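Kitchen tips from the Gidgate open day, July 2023

I went along for the free tea, really, and came home with a page of notes! They had a robot arm working away with a lidded pot and some fruit, and I stood watching it far longer than I meant to (my feet told me so later). It got me thinking about lids.

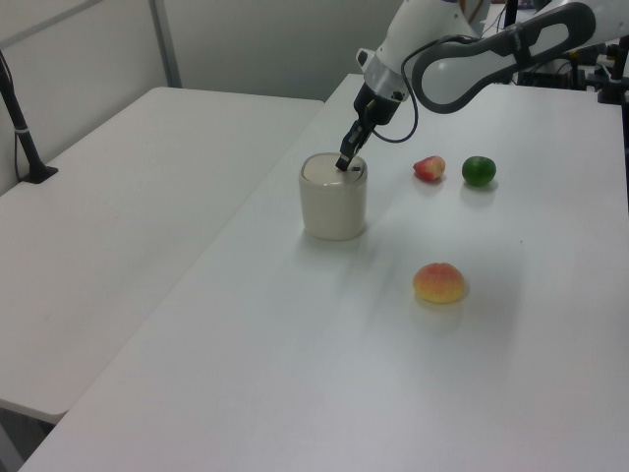

So, first tip: keep your everyday pots the sort with a hinged lid. I've lost 2 loose ones down the back of the cooker since April, and a hinge can't wander off. Wipe round the hinge with an old toothbrush and dry it before you shut it.

Second, clear a bit of space round whatever you're opening. I always try to do it wedged between the toaster and the bread bin, then wonder why there's tea all over the worktop.

And keep limes away from your peaches if the peaches are ripe – mine bruise if you so much as look at them.

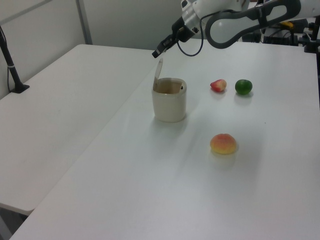
Oana Ilie wrote in to say that a dab of cooking oil on a stiff hinge does the trick, but only a dab, or it goes sticky by the end of the week. I'm trying it on the coffee tin tonight.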